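Student Projects > School of Tourism and Hospitality > Final Reports

Search this site Enter keywords Go

September
By Rosalinda Manalo

Guest Communication and Booking Accuracy at a Holiday Rental Agency: Project Report

1. Background

This report presents the findings of a second-year placement project carried out with Layug, a holiday rental agency operating in the coastal town of Rusadbridge. The agency manages 16 properties on behalf of their owners, most of them one- and two-bedroom units let for stays of less than a fortnight. Bookings are taken by telephone, through the agency's own website and through Faltetti, an external listing service.

The project was proposed by the agency after several bookings in the previous summer were confirmed for dates that had already been taken. Its purpose was to establish where the errors arose and to recommend changes that could be made without additional staff.

2. Method

The agency provided 2,000 booking records with guest names removed. Each record was checked against the owner's calendar and the cleaning roster for the property concerned. Records in which the three sources disagreed were set aside and read in full, including any correspondence attached to them.

Interviews were held with office staff and with 8 property owners. Owners were asked how they notified the agency of dates they wished to keep for their own use, and how soon they expected those dates to be blocked.

3. Findings

Most disagreements came from owner stays. The agency's written procedure asks owners to use an online form, but five of the owners interviewed preferred to telephone, and their calls were recorded in a desk diary until somebody had time to update the calendar. Dates received on a Thursday afternoon were often left until the following week, when the weekend changeovers had been completed.

A second source of error was the bed configuration field. Faltetti and the agency's website use different terms for the same arrangement, and a unit listed as "one double" on one could appear as "sleeps two, flexible" on the other.

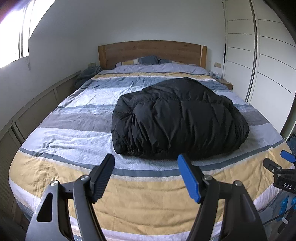
Guests who had read the second wording sometimes requested two singles, and the request was accepted at the office before the property file had been consulted. Seven such cases were found. All were resolved before arrival, although two required the guests to be moved to another unit - at the agency's expense.

4. Recommendations

It is recommended that owner dates be entered in the calendar during the telephone call itself, and that the desk diary be withdrawn. Bed configurations should be described in the same words on every channel, with the property file treated as the master record.

The agency is also considering Raltinix, a calendar program that updates all channels together. A trial on a small number of properties over the winter would be preferable to full adoption, as the cost per property was still under discussion when the placement ended.

5. Limitations

Cancelled bookings were not included in the records supplied, and no guests were interviewed.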